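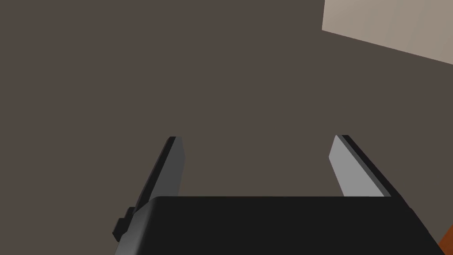
The gripper cell at Memoveck came back from its September service with a new pair of fingers and an old opinion about where the middle is. Two millimetres to the left, it reckoned. I re-zeroed it, homed it, asked it to close on the test block, and got the same sulk again.

Sorin Bogdan blamed the simulation. I blamed Sorin – it saves time. We were both wrong. The offset in the tool file still belonged to the old fingers, and every restart loaded it back over my careful corrections. I'd typed them in 86 times.

So the right number is in the file now, the file is locked, and Vitória Baptista has the password on the grounds that she is the only one of us who reads manuals. Next service is due at 2,000 cycles. I still have to grease the wrist, if I can find the grease.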